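Moved from Clandby to Tondthorpe in March and sold my car before the move. Many people at my new work asked me how I manage with only the bus. I will try to answer in one thread, because I have answered it in the canteen too many times.

First, the route. I take the 26, which goes from Tondthorpe market to Fosside hospital and back. I live near the third stop and I work at the laundry office of the hospital, so for me it is almost door to door. I know this is luck.

The morning bus is good. It comes at 6:40 and usually I get a seat on the left side, where the heating is. The same people sit in the same places every day. We do not speak but we nod.

The evening bus is a different story. On paper it leaves Fosside at 5:10. In practice I have waited until 5:35, and one Wednesday it did not come at all. The sign at the stop said "due" for the whole time, then it said nothing.

I wrote to the company (Boychuk Coaches, they run the 26 and also the school buses). I was a little afraid of writing a complaint in English, so I kept it short: date, time, stop, what happened. They answered after four days. They said sorry and that a driver was sick.

They also sent me a voucher for one free day. I did not expect this. So my first advice: write to them, and write only facts. My second advice is to keep the reply, the voucher code is at the very bottom and easy to miss.

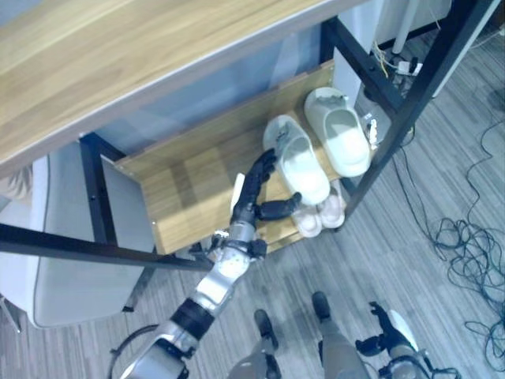
Now the money. In Clandby I paid for fuel, insurance, parking at work and the yearly inspection. I put everything in one table before I sold the car, and for the last full year it was 1,446. That is without repairs. I was lucky with repairs that year.

The bus pass is 100 per month if you buy it month by month. If you buy the yearly one, you pay for ten months and travel for twelve. I did not know about the yearly one until June, so please learn from my mistake.

Somebody will now calculate and tell me that the difference is not so big. Yes, it is not so big! But I also sold the car, and I do not scrape ice from a window at six in the morning. I can read. I have finished five books since spring, and before that I finished maybe one in a year.

What I miss: big shopping. A bag of potatoes, a bag of flour and a bottle of detergent on the bus is not pleasant. I tried a shopping trolley, the kind with two wheels. It works, but the step of the older buses is high and you have to lift it in front of everybody.

Now I do small shopping three times a week, in the shop behind the market stop. It is a bit more expensive than the supermarket on the ring road. On the other hand I throw away much less food, so I think it comes out even. I have not made a table for this one.

Sundays are the real problem. There are only four buses in the whole day and the last one is at 4:50 in the afternoon. If you visit a friend in Fosside for lunch, you must look at the clock during the coffee. Twice I took a taxi home and twice I was angry at myself.

I have asked the company about one more Sunday bus, at 7 or so. They told me that the timetable is reviewed every autumn and that comments from passengers are read. There is a form on their website, under "Your journey", then "Timetables", then a small gray link. It is not easy to find, so I write the path here.

If you use the 26 on Sundays, or if you would use it, please fill in the form. It takes five minutes. You do not need an account, only the name of your stop.

One question came already in the replies: is the bus safe late in the evening? In my experience yes. The driver turns on all the lights after Fosside bridge, and I have never had a bad moment. But I travel mostly before nine, so maybe others know better.

And for the person who asked about dogs – yes, they are allowed, small ones for free, big ones pay a child ticket. On the morning bus there is a very old spaniel who has his own place by the back door. He gets off at the school.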